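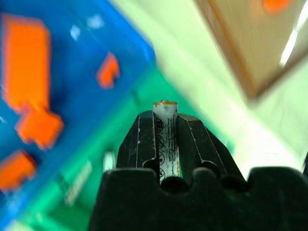 Tuesday, evening

The reading room at Plarcombe opened at nine, and the first hour was given to the transfer of the Öberg papers from the lower store. The papers fill 40 boxes, of which 12 had been listed before my appointment. Mr. Vishwakarma had asked that the remainder be checked against the donor's own inventory before any were issued to readers, and I began with the ferry correspondence.

The inventory gives 331 letters between the shipping office at Trallia and its agent at Hostidport. I reached 199 by the close of the afternoon. Most are short and concern freight rates, late sailings and the price of coal. The agent wrote a fair, upright hand in his early years and a much poorer one later, and from the middle of the series his dates are often missing. Where the date could be fixed from the reply, it has been entered in pencil on the folder and initialed. Where it could not, the letter has been left in the order in which it was received from the family.

One bundle had been tied with cord so tightly that the outer sheets are creased through the text. I have set it aside for the conservator and have issued no call number. Two receipts for lamp oil were found inside an unrelated envelope and have been returned to the accounts.

Aarne Jääskeläinen telephoned at half past two regarding the loan of the harbor plan. His museum wishes to have it for the whole of the summer, beginning in July. I informed him that the plan may travel only if it is framed under glass of the approved kind and that the cost would fall to the borrower. He accepted the first point and will write concerning the second. He also asked whether the Hostidport agent was the same man who later kept the customs house. I was unable to say. The signatures are alike – the capital letters especially – but the customs books are not held by this office, and I do not wish to put a guess into writing.

Humidity in the lower store was high again at noon. The reading has been entered in the log and the building office informed, for the third time this season.

There were four readers in the morning and one after lunch. A request for photocopies of the passenger lists, around 100 pages, was declined on account of the bindings, and the reader was offered a table for the following day. She was courteous about it.

Left at ten past six. The keys were signed in at the front desk. Box 23 remains on the cart and is to be finished first tomorrow, beginning with the letter about the broken anchor chain.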